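2 min read

Up at six, February dark. Spent the whole morning on the handling rules for Workora and still only on page 3. Eichhorn want the force limit written down per part, not one figure for the lot. Fair enough. Put 80 newtons for the hard parts, left a blank for cables. Argued with myself over "hands clear". Clear of what? The old Flindero sheet just says "keep away", useless if you've got a screwdriver in your hand and a job to finish.

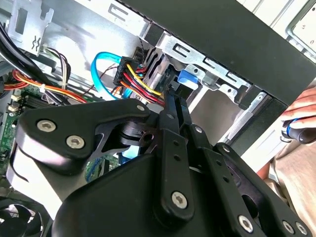 So, new wording: one person near the arm, one person at the stop button, and they say it out loud before either moves. Speed down to 300 mm a second whenever anyone's in reach. No pulling on power leads, hold the plug body. Also sleeves!! forgot sleeves again. Add tomorow.

After lunch, fixtures. Rule 681 in the Purimon book says the stop must be reachable without leaning over the work. Dull rule, good rule. Keeping it word for word. Need a line on loose cables on the floor too.
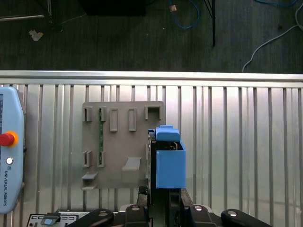

Blue part in the gripper, red stop at far left.

Tired. Half the rules are realy just manners. Soup, bed.

Comments

gridlock_pete: we put the speed limit on a sticker on the arm. Got read more than the book ever did

Moth: who checks the stop button works though? ours is every morning, signed

tinsnips: sleeves AND lanyards please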